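The sofa stays

October 2018

We moved into the flat on Plikow Street in April with 11 boxes and a sofa that came in more pieces than the instructions admitted to. I have now arranged it four ways. Each one was going to be the last.

The current version is the long one, gray at the front and mustard behind. The mustard was my idea. I was going through a phase, and the phase had a no-returns policy.

What the room still lacked was somewhere to throw things. I own up to 2000 small objects, most of them chargers, and they live wherever I was standing when I lost interest in them. So on Saturday I went out for one basket and came home with two, plus a candle that smells like a dentist's idea of a forest.
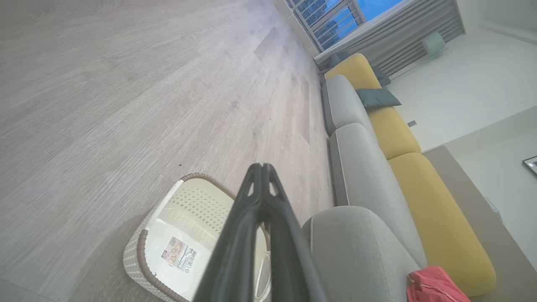 2 min read

I chose the cream plastic one with the brown rim that looks woven, provided you don't look very hard. It still has its label on. I tell myself I may take it back, which is also what I said about the mustard.

For now it's on the floor by the sofa, and I've walked into it twice. The chargers are still in the kitchen.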